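Search this site Enter keywords Go

Print this article | E-mail this article

Clearing the Corner: An Interview with Rebecca Parisi

Rebecca Parisi teaches a short course on desk and small-room storage at Enden, a residential college where most students live, work and eat in the same room. She trained as a records clerk, moved into facilities work, and wrote the move-in handbook that the college still hands out in April for the summer intake. The interview took place in her office at 9 in the morning, before the first inspection round.

Her subject is the desk, and in particular the back corner of it. The standard desk at Enden has a white top, is pushed into a corner of the room and is lit by one lamp. Parisi regards the corner as the point where storage fails first.

"The front of the desk is used, so it gets cleared," she said. "The back is out of reach of the forearm. An item put there stays until something else is needed from behind it. By then there is a second row."

She divides what she finds on a desk into two classes. Items of the first class belong to the desk: books, folders, cables, pens. Items of the second class are in transit, and include food, clothing and packaging. The course handbook gives the second class a limit of one night. In practice, she said, it is the second class that determines how much working surface is left.

Clothing takes up the most area for its weight. A shirt or a pair of pajama pants folded once and dropped on the desk covers as much surface as an open binder. Folding it again reduces the area but not the problem, in her view, as a neat garment tends to be left longer than an untidy one.

"I don't grade the fold. I ask where the drawer is, and whether it opens all the way. If the drawer sticks, the clothes will be on the desk. You repair the runner and the clothes move."

Of the 8 rooms on her first trial corridor, she found the drawer runner at fault in 2. Both were fitted with replacement runners from Costa, the supplier Enden was using at the time. She declined to recommend the brand and said any runner of the correct length will do.

Food is handled by a separate rule. Sealed cartons and bags may stay on the desk through the working day and are to be gone by night. Parisi does not object to students eating at the desk, and said that a ban, which the college tried before her appointment, moved the food to the bed.

"A milk carton is a good object to have on a desk, from my point of view. It is tall, you can see it, it has a date on it. A snack bag is worse. It has no fixed shape and it will sit on top of anything."

Reusable food containers she treats as a third case. The container with its lid on looks like storage, and so it gets treated as storage. She has opened containers holding paper clips, and others holding rice. Her advice is to assign a container to one use or the other and keep the food ones off the desk when they are empty.

The cardboard box receives the strictest treatment. A box in a corner becomes a shelf as soon as it is closed, and whatever is put on top of it prevents it from being opened. The handbook asks students to flatten boxes on the day of arrival. Parisi estimates that half of them do.

On cables she was brief. A spare cable should be coiled in loops the width of a hand, held with one tie, and stored with the plug end free so that it can be identified without undoing the coil. White twist ties of the kind that come with new equipment are adequate. She advises against rubber bands, which perish, and against knotting the cable around itself. 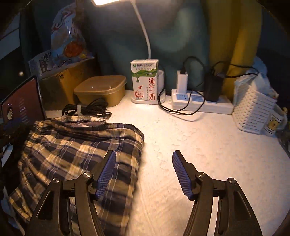
The order of work

Students on the course clear a corner in a fixed order, and Parisi was particular about it. Fabric comes off first. It is the largest item and the one most likely to drag others with it, and smaller things are often lying under it. Packaging is second, food containers third. Cables are lifted by the coil and set aside together. Books and folders are left for last and usually do not move at all, other than to be stood upright against the wall.

"People want to start with the small things, the pens and so on. They get ten minutes in and the desk looks the same. Take the plaid fabric away and you have half a desk back."

The surface is then wiped from the back to the front with a damp cloth. She allows one row of objects to be returned to the rear edge, tallest at the corner, with no object in front of another. Bags and spare cloth go on a hook or the chair, and the left and right ends of the desk are kept free.

Asked whether a single row is realistic in a small room, she referred to a comparison made by her colleague Sotiris Giannakopoulos at Zurnstead, a sister college with narrower desks. Students there were given a wall shelf and no instructions. The shelf was full within the month and the desks were unchanged. Giannakopoulos has since adopted the single row and kept the shelves for books.

Lighting was the last subject discussed. Parisi holds that a dim corner collects more than a bright one, although she has no measurements to support this. She asks students to turn the lamp toward the back of the desk while clearing, and to leave it there for a week. A request for a second lamp in each room was submitted under her predecessor, Elisa Sartori, and has been carried over every year from 2000 onward.

"It is still on the list," Parisi said. "I renew it in April with the handbook."

The current handbook is available from the housing office at Enden. The section on wardrobes is being rewritten and will be issued separately.

Print this article | E-mail this article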